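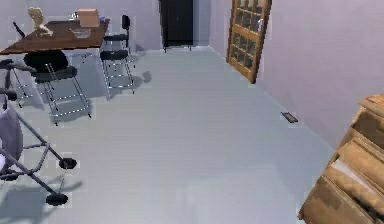 Can household robots tidy a room without help?

Some can finish part of the job in a room they have been trained on, but none in general sale will clear a table, put things in the right drawer and push in the chairs in a home they have not seen before.

Household tidying (robotics)

Household tidying is a class of mobile manipulation task in which a machine must find objects, pick them up, carry them and set them down in a suitable place. It is distinct from floor cleaning, which requires navigation but no grasping, and which has been automated commercially for many years.

Simulated rooms

Much of the development work is done in simulation. A rendered room may hold a table with a cardboard box, a figurine and a glass tray on it, several chairs and a chest of drawers with one drawer partly open. Each item poses a separate problem. Transparent glassware is poorly registered by most depth sensors. Chair legs narrow the path to the table, and an office chair on casters may roll when bumped. A drawer has to be pulled along its own axis, and the robot's base must be parked clear of its travel.

The Tultgate task set, compiled by Ankit Rastogi, contains 1,146 tidying episodes in 41 room layouts. An episode is scored as complete only if every listed object reaches its target and no furniture has been displaced. Each episode is limited to 1,000 control steps.

Transfer to physical machines

Policies trained in simulation usually lose accuracy when moved to hardware. Friction, cable drag and uneven lighting are the common causes. Trandura tested its Udik mobile arm in two furnished flats and reported that rigid boxes were handled dependably, while drawers were often left ajar. The Ene controller, a later design, added force sensing at the wrist and improved drawer closing, at the cost of slower movement.

Shop-floor comparison

Factory and warehouse work is further along. Parts arrive in known positions, lighting is fixed and fixtures can be modified to suit the gripper. Homes offer none of these conditions, and furniture is moved daily.

See also: Mobile manipulation; Grasp planning; Domain randomisation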